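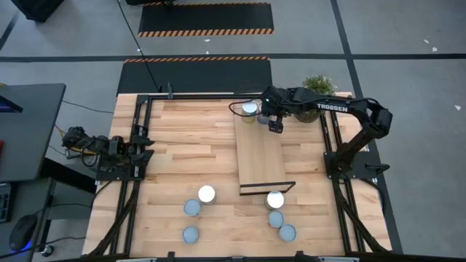 Geetha Rodrigues wrote that the first release was hard to use for anything with a can in it: "1 can peaches" and "1 large can peaches, drained" came out as the same record, and she had to go back to the original lines to tell them apart. Version 2 fixes that. Container size and preparation now have their own columns, and older scripts that read the file by column position will need a small change.

Vanmont Ingredient Lines

Data card and README, version 2
Last updated 25 Oct 2018

What this is

Vanmont Ingredient Lines is a set of 2,000 ingredient lines typed out from 71 community cookbooks. Each line was copied as printed, then split by hand into quantity, unit, container, food name and preparation. Typical uses are testing a recipe parser, building a shopping list tool, or looking at how home cooks wrote things down.

The cookbooks are mostly spiral-bound booklets sold at fairs and church suppers. Many have no year printed in them, so there is no date column. We tried guessing dates from the typefaces for a while and gave it up.

Files

lines.csv: all lines with their split fields
books.csv: one row per cookbook, with title and town where known
units.txt: the list of allowed units and their spellings
notes.txt: odd cases and how they were settled

All files are UTF-8 with a header row where there are columns. Fractions are kept as typed in the original text and also given as decimals in the quantity field.

Fields in lines.csv

line_id: a number that does not change between versions
book_id: matches books.csv
original: the line as printed, misspellings included
quantity: decimal, blank if the line gives none
unit: cup, tsp, lb and so on, from units.txt
container: can, jar, box, package, with any size word in front of it
food: the name of the food in lower case
prep: anything done to the food, such as chopped, drained or melted
annotator: initials

How canned foods are handled

A can is never a unit. "2 cans peaches" has quantity 2, a blank unit, container "can" and food "peaches." If the book gives a size, it goes in the container field exactly as printed. Old can numbers such as "No. 2 can" are also left alone. We do not convert them to ounces. Users who want to do that should keep the conversion in a separate column.
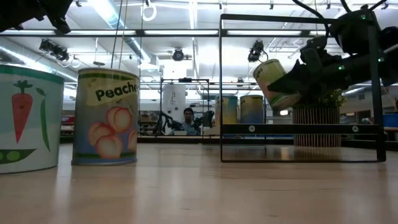
Peach can beside a larger can with vegetables on the label.

Syrup is recorded in prep only when the line mentions it. "Peaches in heavy syrup" keeps "in heavy syrup" there. If the syrup is itself used later in the recipe, it usually has no line of its own and will not show up in the data.

Mixed vegetables gave the most trouble. Some books list "1 can mixed vegetables," others write "1 can peas and carrots," and one writes "1 can Veg-All or whatever you have." The rule is to copy the words into food and leave them together. Splitting "peas and carrots" into two foods would mean making up an amount for each. 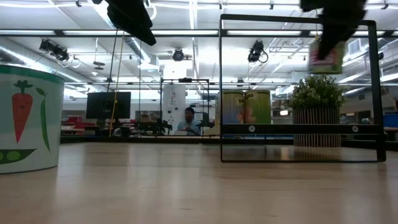 The same rule applies to "salt and pepper to taste," so it stays as a single food with "to taste" in prep. Anyone counting how often salt appears should search inside the food field and not match on the whole value.

Who did the work

Jonalyn Panganiban and Khalil Hamdan typed the lines. Janelle Rivera split the fields and wrote the rules in notes.txt. Vasilică Ursu checked the unit spellings. Where the two typists read a smudged word differently, the reading in the file is Janelle's and the other one is in notes.txt.

Splits

There are 1,000 lines for training and the same number for testing. No cookbook appears in both halves.

Known problems

Brand names used as food names are left in place. Regional names are not merged, so "green onion" and "scallion" are separate foods. Lines that run over two printed rows were joined with one space, and a few words broken by hyphens may still have the hyphen in them.

The books lean heavily toward desserts and casseroles. Do not treat word counts from this set as a picture of what people ate day to day.

Reporting errors

Send the line_id and the correction you think is needed. Please do not send a whole edited copy of lines.csv, as spreadsheet programs tend to turn fractions into dates. Corrections go into the next version with the old value listed in notes.txt.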